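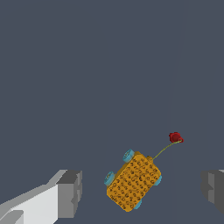
Progress report to the Kerr Fund: the Tader Toy Library and Family Room, spring and summer

Thank you, first of all, for your patience with us. We had promised this report by the end of July and it reaches you in August. The delay was entirely our own doing, as we wanted the summer borrowing figures in it and they took longer to pull together than we expected.

When we wrote to you last, the toy library was open one afternoon a week and lived in two closets and the back of a minivan. It now has a room of its own on the ground floor of the Zukine building, with a proper door, a counter, and low shelves that a two-year-old can reach without climbing (they climb anyway, bless them). Your grant paid for the shelving, the flooring, the first year of rent and most of the new stock. The paint was donated, and the color is a good deal greener than it looked on the card, but we have all grown fond of it.

Borrowing

There are now 400 toys, puzzles and games in the catalog, and 61 families hold a library card. Between them they made 960 loans in the period covered by this report. Puzzles and building sets go out most often, followed by anything with wheels. The dress-up clothes have been slower than we hoped. Parents tell us they worry about washing them and sending them back in good shape, so we have started putting a short care note in each bag, and we will let you know if it makes a difference.

Loans run for three weeks. We began with two, and so many families asked for a little longer that we changed the rule in May. We don't charge late fees. A friendly text message brings most things home, and the few that stay out a long time usually come back in the end with an apology and sometimes a plate of cookies, which we are happy to accept.

The Tuesday sessions

The part of the work we are proudest of is the Tuesday morning play session, which was only a hopeful paragraph in our application. It starts at 9:30 and is meant to finish at 11, though the grown-ups tend to go on talking well past that and we have given up putting the coffee away on time. Several parents who came for the toys now come mainly for the company. One mother, new to town with twins, told us it was the first place here where she had been asked how she was sleeping.

We had planned a second session on a weekday evening for families who work during the day. It ran for five weeks and very few people came. Dinner and bedtime got in the way, and we should have seen that before we printed the flyers. We have stopped it for now and would like to try a Saturday morning in the fall, using the evening money you approved, if you are comfortable with that change.

Cleaning, repairs and missing pieces

Every returned toy is checked, wiped down and counted before it goes back on the shelf. This takes far more time than we budgeted for. We retired 11 items that were beyond mending, and replaced lost pieces for a good many others. The Drarilex catalog software has been a help — it flags incomplete sets as they come in — but it cannot print labels on our old printer, and we are still writing those by hand.

Money

We are within budget overall. Shelving came in under the estimate and cleaning supplies went over it, and the one nearly cancels out the other. The full statement is attached. Rent is settled through the winter, and we have begun talking to the building about the year after that.

What comes next

Over the next few months we would like to start the Saturday session, add more toys for babies under one, and set up a small shelf for children who use switches or need larger grips. We have been asked for that last one several times and have very little to offer at present. We would also love for someone from the Fund to visit. Tuesday is the liveliest morning, and the coffee will be on from nine.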